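Speaker notes: "The planner was fine, it was the cloth"
Kindambridge tooling meetup, March. 20 minutes plus questions.
14 shares | 3 comments

Slide 1. Title. Say name. Say Fleltitz is a task planner, spelled the way it sounds if you have a cold. Thank Glykeria Chrysikopoulos for the slot and for moving me to after lunch, when expectations are lower.

Slide 2. What we thought we were building. A planner that takes "put the cloth away" and gives back a tidy list: find, approach, grasp, lift, carry, release. Show the diagram with the arrows. Pause on the arrows. I was very proud of the arrows.

Slide 3. What the log says. Over the winter we recorded 2477 grasp attempts on soft things. Let the number sit there. Then explain that 93 of them ended with the planner and the perception node each waiting for the other to say something. No crash, no error, just two processes being polite. Rami Hattar found it by reading timestamps on a train.

Slide 4. Why cloth is rude. A mug has a pose. You can write it down and it will still be true a second later. A cloth has a pose the way a cloud has a pose. Our perception code was handing the planner a box with a center and an orientation, and the planner believed it, being young.

Slide 5. The fix, part one. We stopped asking "where is the object" after contact. Once the fingers close, the state is just: holding something, holding nothing, not sure. Majdi Bitar argued for the third one for weeks and I would like it on record that I argued against it.

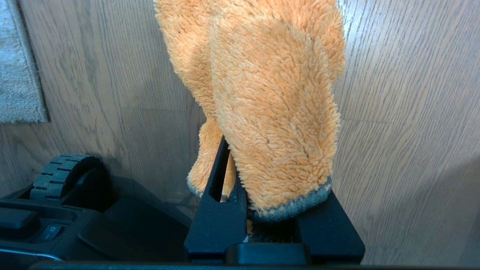
The old code wanted a full outline before it would sign off on a grasp, and with a shaggy orange cloth bunched up over the fingers it was never going to get one. Part of the thing is always out of view from the wrist. The new check only looks at the patch between the jaws and compares it with finger width. Mention that pile depth still fools it. Do not promise a date.

Slide 6. The fix, part two. Timeouts. Every wait now has one. Sverre Nygård calls this "basic hygiene" and he can have his own slide next year.

Slide 7. Still broken. Folding. Dark cloth against dark fingers. The replay viewer, which eats memory if you scrub backward. If Shadi Farah is in the room, point at Shadi for the viewer.

Questions. Someone will ask why we didn't learn the whole thing end to end. Drink water first. Then say we may, and the logs will be there when we do.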